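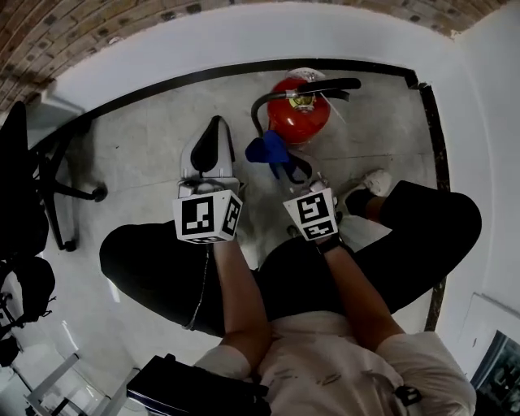
Photo: Seija Nieminen

Jarstead Cat Haven

Jarstead Cat Haven is a small rescue that takes in strays, surrendered pets and farm cats, and I've been writing up its entry here because the old one was two lines long and got the name wrong! It opened in a rented dairy shed with room for 12 cats, plus a separate block of eight pens for anyone with flu or ringworm (the ringworm ones stay longest, poor things).

Seija Nieminen started it after a farm sale left a whole colony with nowhere to go. She kept the first lot in her own kitchen. By the following September the shed was ready, and the haven has now rehomed 700 cats, most of them within an hour's drive.

Adoption costs 190 for a neutered, chipped and vaccinated adult. Kittens go in pairs unless there's already a young cat at home, and I do agree with that rule, having ignored it once with a tabby called Durus who ate my curtains.

Feral cats that can't settle indoors go to stables and smallholdings instead. They spend their first few weeks shut in a warm tack room with food and a litter tray, then the door is left open at dusk.

Two long-stay residents have become locally known: Rendetti, a one-eyed black tom, and Wegener, a huge ginger who lives in the office and bites the post.

See also: Feral cat; Trap, neuter and return; Animal shelter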